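Milliser is a plain-text word list of furniture and joinery terms, kept as one CSV file.

## Contents

- `terms.csv`: 3571 rows, UTF-8, comma-separated
- `variants.csv`: 161 spelling variants, keyed to `term_id`
- `CHANGES`

## Fields

| Field | Type | Notes |
|---|---|---|
| `term_id` | integer | never reused |
| `term` | string | lowercase |
| `gloss` | string | max. 300 characters |
| `sense` | string | empty if single |

Plural forms are not listed. Rows with an empty `gloss` are pending review by Inese Jaunzems.

## Sample entry

`figure` (n.): pattern of the grain on a wood surface.
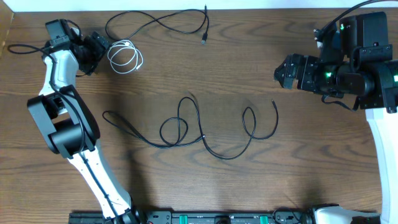 *`figure`, sense 1: tabletop with curving darker grain lines.*

## Known issues

`burl` and `burr` are still separate terms. The merge is set for November.

Contact: Gráinne Buckley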